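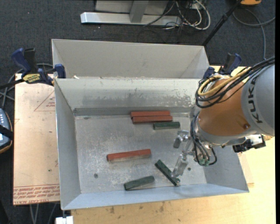

Net Zero by Lunch

Print this story | E-mail this story

The memo from Goodall headquarters reached the Skovlow office at 8 in the morning, and by 8:31 we were a leader in sustainability.

Every subsidiary was to announce a target by noon. The shipping arm had already promised to cut its emissions by half. The cement people, who could not cut anything without ceasing to make cement, had promised to think very hard. That left us. We were the paper division, and we had been hoping to be overlooked.

"What do we emit?" asked my manager.

I said I would find out. The last person to find out had written a report of 1,201 pages, printed on one side, and it was holding open the door to the stairs. I read the summary on the landing. We emitted quite a lot, mostly into the Basuna, a river the report described as "historically brown."

"Then we'll restore the river," she said. "By when?"

"It doesn't say."

"Pick a year when we're both retired."

I picked one 35 years off. She had me add two more, as she was thinking of staying on part-time.

There was also the matter of trees. Headquarters wanted trees in every announcement, preferably a lot of them, and preferably somewhere a director could be flown to stand beside one. We owned a hillside above the village of Tita that had been bare since we had last taken an interest in it. I called the village office and asked how they would feel about a forest.

"We had one," said the woman on the phone.

I said this would be a newer one. She asked whether it would be left alone this time, and I told her that was a very good question and that I would pass it along. I wrote it on a sticky note - recycled, as of that morning - and put it on my manager's screen.

At noon she read our target out over the video link. There was applause, a second or so behind the picture. The chairman called it bold. The cement people looked sick.

In September a crate arrived from headquarters. Inside was a glass trophy in the shape of a leaf, wrapped in eleven layers of plastic, and a form asking us to confirm that the planting was complete. My manager signed it and asked me to order a tree.

Filed under: Fiction, Business & Environment

Print this story | E-mail this story

More short fiction
The Carbon Accountant's Holiday
A Modest Wind Farm
Minutes of the Flood Meeting
Offsetting Uncle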